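Teaching a hand to pick up a cup: an afternoon with Ross Lennox

14 December 2021

Ross Lennox talks fast, and he talks with his hands, which is fitting for a man who has spent most of this year thinking about fingers. He runs a small workshop in Akdale that helps schools, labs and food companies get started with robot arms, and since November he has been putting the Delteo kit through its paces. The kit is a tabletop arm with a jointed hand on the end, sold by a company called Radwan along with the control software and a set of ready-made tasks. He bought his at full price and has no deal with the maker. I asked him first what made him pick this one.

"The hand!" he says. "I've had arms with two-finger grippers for years, and they're great, I love them, but a kitchen is built for hands. Cups, lids, handles, bottles, it's all shaped for us. So when a kit came along with real fingers and a price a small shop can live with, I had to try it."

Setup took him one long evening. The arm clamps down, the cables run along the outside of the joints, and the software walks you through a calibration that he calls "a bit like an eye test, click, click, better or worse." He got it wrong the first time by skipping a step, and had to start over with the elbow joint. On the second go the arm found its home position and stayed there.

His favorite job for it is what he calls the counter test. He puts out ordinary kitchen things, close together, and asks the arm to deal with one of them without bothering the rest. Clear plastic is the part he gets most excited about.

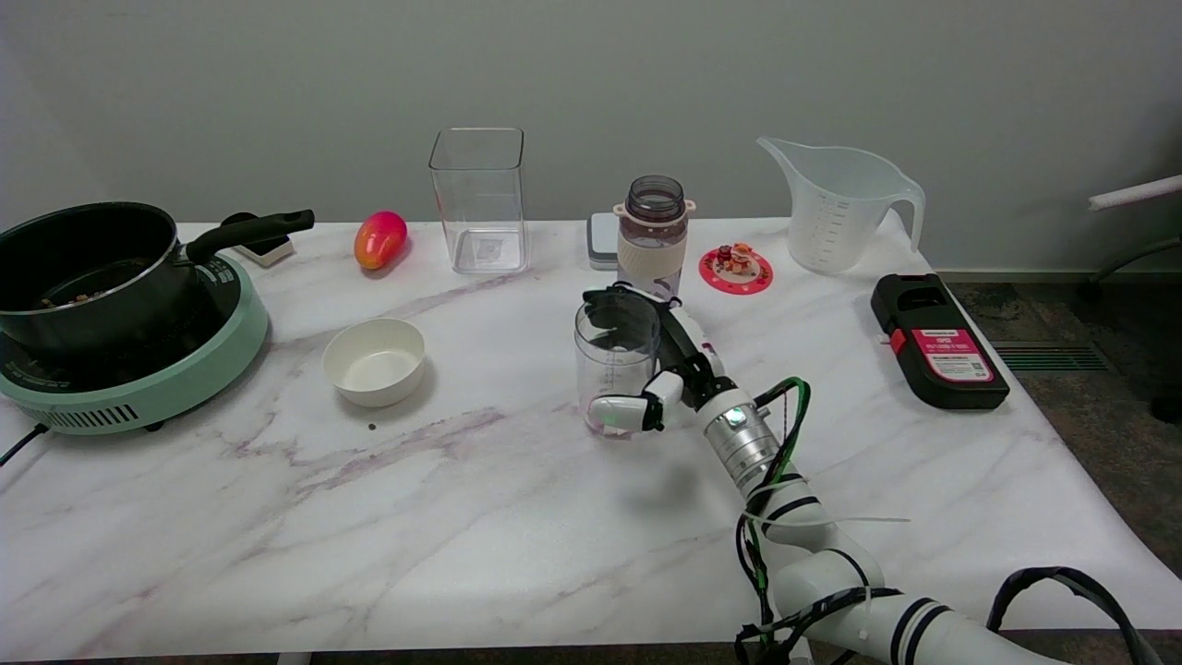

The Delteo hand with its fingers around a clear plastic cup, in front of a water bottle.

"A clear cup is a mean little object," Lennox says. "Light goes straight through it, so the camera has trouble telling where the edge is. And it's thin. Squeeze too hard and the rim goes oval, squeeze too little and it slides. I tried 20 different grip settings before I found one I liked, and it was softer than I expected. You want the fingers to wrap and then just stop."

He has kept a log of every attempt, cup or otherwise, and it now runs to 1155 entries. Does he read them all back? He laughs. "I read the bad ones. The bad ones are the fun ones. There's a whole week in there where it kept going for the cup from too high up and closing on air, and I'd changed one number in the wrist angle and forgotten about it. Completely my fault."

The ready-made tasks get a warm review from him, with one complaint. They are well laid out and easy to change, he says, and a beginner can have the arm reaching and closing its hand the same day. But the written guide assumes you already know some of the terms. He ended up making his own cheat sheet, which he now hands to everyone who comes to the workshop.

"Page one of the manual should say what a waypoint is," he says. "It's a spot in the air that you want the hand to pass through. That's all! Say that, and people relax."

What about fruit? Lennox lights up again. He likes mangoes for practice, for their size and their lopsided shape, and he says the hand is more patient with them than he is. Bowls are harder. The rim gives the fingers something to hold, but the weight is all below and to one side, and he hasn't settled on a grip he would trust with anything poured in.

He is careful about what the kit can't do. It is slow, and he wouldn't put it on a production line. The finger joints need a check every 500 cycles, going by the schedule he set for himself, and he would like the outside cabling to be tidier. "Zip ties are my best friend," he says. "I'd still love a proper sleeve for it."

A friend in Lodow who teaches evening classes has asked to borrow the setup in the new year, and Lennox is planning a 60 minute session for complete newcomers. They will start with the cup.

"People lean in," he says. "You get the arm moving toward this flimsy little thing and the whole room goes quiet. I've seen it hundreds of times by now and I still lean in too. I mean, look at the thumb – how it comes around and sits against the front. I could watch that all day."

His next project is lids. He has a box of them under the bench, screw tops and snap tops and a couple from old jam jars, and he has already started a new log.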